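Pre-shipment inspection checklist, brass telescopes and desk magnifiers
Dakent packing room, July run. Filled in by Brigitta Wieser, with comments

Hello again everyone, and thank you for sending back the last sheet with so many notes in the margins. I have worked most of them in. Please tick as you go and write your comment the same day, even if it is only a word or two.

1. Draw tubes slide smoothly through all three stages
OK. 323 telescopes on this order and I have had every one of them in my hands. Two were stiff on the second draw — a smear of old polish in the felt — and Ming-te cleaned them out and they glide beautifully now.

2. Lenses seated, retaining rings tight
OK with remarks. The rings on the small 6 inch model want a quarter turn more than you would think. Please use the rubber grip and never the pliers, we had bright little scratches on the last lot and it does spoil a lovely thing.

3. Lens edges free of chips
OK. Four set aside and swapped. They are in the tray marked R on the back shelf.

4. Sun warning card in every box
NOT OK at first check, OK at second. The card saying never to look at the sun was missing from 41 boxes, all from the same pallet. Leonora opened the lot again and put them in, and I went through behind her. I know it feels fussy for what many customers will treat as an ornament, but children pick these up, and the glass in them is real glass.

5. Magnifiers: storage warning on the underside of the stand
OK. The sticker about keeping the lens out of direct sunlight has moved from the handle to the stand, where it no longer covers the engraving. A great improvement, thank you Tarek!

6. Sharp edges and burrs
OK with remarks. Run a cotton cloth around the eyepiece and the end cap. If it catches, it goes back to the bench. Nine caught this time, mostly the antique finish, where the darkening hides the burr from your eye but not from your fingertip (ask me how I know).

7. Lacquer fully hard before wrapping
OK. Press the tissue on for a slow count of ten and look for marks. The Meltex lacquer needs longer in muggy weather, so in July please leave the racks until the next morning.

8. Leather cases: stitching, strap rivets, smell
OK. I list smell because a case that smells musty in our room will smell a good deal worse after weeks in a container. Two fresh sachets per case, tucked under the flap and away from the brass.
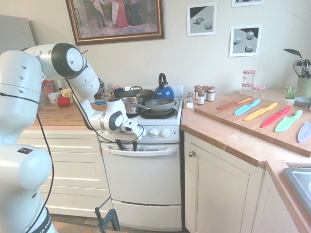
9. Wooden boxes: hinges, clasp, felt glued down at the corners
NOT OK. 54 boxes from Thaler have a clasp pin that stands proud and will nick a thumb. I have put them on hold with a yellow tag and written to Hermine Mösli, who was very kind about it and is sending new pins. Please don't file them down yourselves, however tempting it is.

10. Carton weight and labels
OK. Everything under the limit for one person lifting. The Brarkham cartons have the new label on two sides, and order 1555 should be stacked with the labels facing the aisle.

11. Packing room floor and aisles
OK with remarks. Strapping offcuts by the bench again. I picked them up, but they are slippery little devils, so please use the bin.

Still open: item 9, waiting for pins. Everything else may go.

Checked by B. Wieser, second check L. Catacutan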